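21/09/2026

Woke with every intention of sorting out the small room and had a cup of tea over it instead until gone 11. Huia Pirihi has lent me a book on clearing your home, 186 pages of it, and I got to page 30 before I wanted to throw it across the landing. According to the author, if you handle each thing you own and ask what it does for you, the house will more or less empty itself. I asked the gas bill what it did for me. It's still here.

Her other great idea is that everything must have a "home". Fine, but who is paying for all these homes? I've bought enough organisers over the years to know what happens. You put the papers in standing up, you feel very pleased with yourself, and by January you can't find the car insurance because it's been filed under something clever. The old kitchen drawer was a disgrace, but I could find things in it.

I'm not sold on the brick wallpaper idea either. Huia thinks a blue brick pattern makes a small space feel like a proper place of work. To me it feels like sitting in somebody's yard. She likes roses on the floor with it, so now you're in the yard and the garden at once. I said I'd think about it, and she knows what that means.

And the side table. Two shelves, and the bottom one is always going to be books, whatever anyone promises. The Skolier catalogue has one for 79 pounds and calls it "a landing place for daily life". It's a table. I've nothing against tables, but I won't be told that one will change my habits.

Music while you tidy is meant to help as well. I've tried it. I spend the time choosing what to listen to and then sit down to hear it properly.
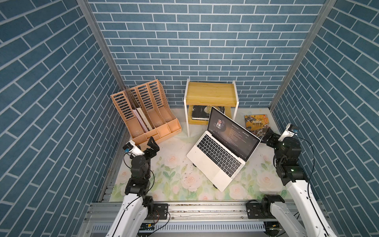
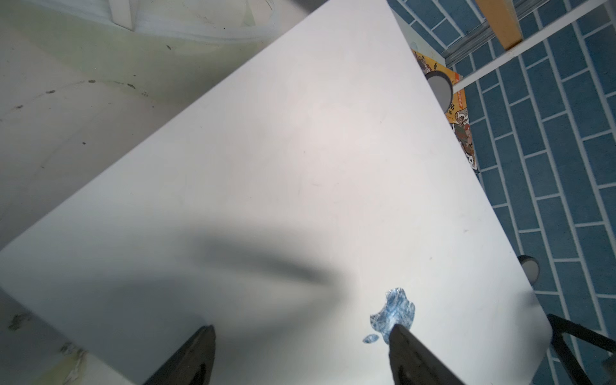
Anyway, after lunch I did make a start, mostly so I could tell Huia I had. Did the windowsill and one box. The box had two phone chargers for phones I no longer own, a birthday card I never sent and the instructions for the Grullden kettle, which went to the tip years ago. I kept the chargers. The book would have something to say about that.

Wrappers are what get me. I'm sure I throw them all away at the time, and then there's another one, and a little torn-off bit to go with it. I don't believe in a system that can't deal with sweet papers.

Rang Huia at teatime and she asked how far I'd got. I said the windowsill. She said the author starts with clothes. Well, I didn't. Must ring about the boiler tomorrow, and take the card back out of the bin, as I might send it after all.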